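## Workshop bench: the Mamo cell gets its hands inside a PC

*01/06/2024*

We've been promising an update on the Mamo build since the last newsletter, and there's finally a good one to give! For anyone new on the list, Mamo is the corner cell at the Drendeck shared workshop, the one you walk past on the way to the laser cutter. It's a long-running side project with one slightly ridiculous goal: take desktop computers apart with a robot arm, and put them back together again so that they still boot.

Why PCs? They're cheap, we get given more of them than we know what to do with, and they're full of all the things robots find hard. Latches you have to push one way while you pull another. Screws in corners. Flat cables. Plastic parts with a lip on one side that have to go in at an angle and then swing down. If you can do a desktop tower you can do an awful lot of other things, and you've learned plenty along the way (including how many different kinds of clip one manufacturer can use in the same case).

### Where we'd got to

Back in March the arm could find the tower, line itself up and lift off a side panel. It did that well enough that people stopped coming over to watch, a good sign for the robot and a bit sad for those of us who'd spent weekends on it. What it couldn't do was reach inside. Every time we sent the gripper into the case, the path planner would find a route that looked fine on screen and then pass much too close to the power supply for anybody's comfort.

Two things changed that. The first was laying the tower on its side in the same spot every time, so the open side faces the working area. The second was giving the arm a proper place to keep its bits and pieces, up on the ribbed aluminum wall behind the tower. Before that, parts went on a tray, the tray got nudged, and we'd all lose an hour teaching positions over again.

The fixture plate on the wall is the piece I'd most like you to come and look at. It went through a silly number of versions. The pegs and hooks each hold one particular thing, and the shapes are a compromise between what the gripper can approach cleanly and what our printer will print without turning to spaghetti. The early ones used tight pockets, and parts jammed in them. Now there's a bit of lead-in on everything, so if the arm arrives slightly off, the part slides home anyway. Adding slop made the whole thing more repeatable. I love that.

### The blue bracket

The current job is one plastic bracket, and it's been taking up most of our evenings. It's a stepped, lopsided thing, narrow at one end with a little tab, then wider and angled, then boxy. There isn't one pair of nice parallel faces where you'd like to grab it. A hand does it without thinking – you pinch it, feel for the tab, and wiggle. The gripper has to be told about every part of that.

We settled on holding it low, by the boxy portion, with the narrow end pointing away from the gripper. That leaves the tab out in front where the wrist camera can see it, and the camera turned out to be the best money we spent on the whole build. With it we can check how the part is sitting in the fingers before going anywhere near the motherboard.

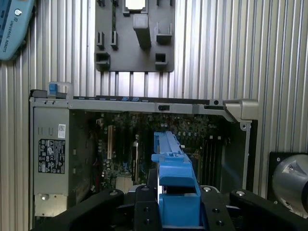

*Wrist camera view: the blue bracket in the gripper, over the open tower.*

The trick with the camera is to compare where the tab is with where it ought to be, then shift the whole approach path by the difference. It's a simple bit of code. The first version only corrected side to side, and it was already a huge improvement. Then we added rotation and the failures dropped off so sharply that we went looking for a bug in the logging.

Speaking of logging, we now write down every single attempt, good or bad. As of this week there are 983 of them in the file, and the target is 3000 before we move on to the memory modules. That sounds like a grind but a lot of it runs while people are doing other things in the shop, and it's become a sort of background sport. If you're in for the evening anyway, pull up a stool and keep an eye on the cell for us. You'll need the short safety induction first, and then your only real job is to sit within reach of the stop button.

### Things we got wrong, so you can skip them

A few notes for anyone building something similar at home, with any arm, even a tiny desktop one:

- **Finger pads.** We started with smooth ones. The bracket crept in the grip whenever it touched anything, and the camera check was out of date by the time it mattered. Grippy pads are worth the hassle of gluing them on.
- **Speed.** Fast moves through open air, slow moves near the part. We had one speed for everything for far too long, and it was the wrong one for both.
- **Lighting.** Metal chassis, metal wall, shiny screws. We had glare all over the place until we moved the lamp and fixed the camera's exposure. Leaving exposure on automatic will drive you up the wall.
- **Force limits.** Set them low and put up with the nuisance stops. A motherboard bends more than you'd think, and the crunch is horrible.
- **Name your positions.** "pos_7_new_final" meant something to one person for one afternoon. Every taught position now has a plain name and a line in the notebook saying what it's for.

The software side is held together by Skidska, our homemade sequencer. It's a big list of steps with a check after each one, and if a check fails it backs up two steps and tries again. There's nothing clever in it, and you can read the lot in one sitting. If you know a bit of Python and want to help, it's a friendly place to start, and there's a copy on the shop computer by the door.

### What's next

Once the bracket is reliable we'd like to have a go at the latches. The tower has a blue release latch up at one corner that looks made for a robot to press, so that's the obvious first try. After that it's memory modules, where you have to push quite hard and quite straight, and we expect to be humbled.

We're also setting money aside for a second set of fingers. The quote came in at 200 dollars, and the shop has agreed to match whatever the project group raises. There's a jar on the counter. Loose screws don't count as a donation, however nice they are (whoever left the brass ones, thank you, we did use them).

On the parts front, we could do with more of the same. If you have an old desktop tower gathering dust, please bring it along with the drives taken out. Dead ones are fine, and cases with tool-free latches are especially welcome. Please don't bring monitors, we've nowhere to put them.

And if you'd like to see the arm working in person, the cell usually runs on open evenings once the main room has quieted down. The Grikico group, who are building a little sorting machine for the fastener drawers, set up on the next bench, so you can see both projects in one visit and probably get roped into one of them. Bring questions! We've got a whiteboard of things we haven't worked out yet, and some of the best ideas on it came from people who had never touched a robot before.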